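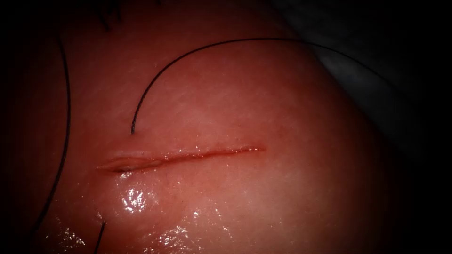

Sihan Cui a répondu que le fil lui paraissait trop long pour s'exercer et qu'il valait mieux repartir sur des brins de 90 mm.

Ticket 1130, support Stevlow
Objet : suture d'entraînement, bord gauche de l'incision encore béant
Ouvert le 18 décembre 2020

Essais faits :
- fil noir Kütt recoupé à 90 mm
- points rapprochés à 4 mm, en commençant par la gauche
- deuxième série avec l'aiguille Ostia : le tissu se déchire au serrage

À faire : reprendre plus loin du bord, serrer moins. Commande de fil à passer avant mars.

Statut : en attente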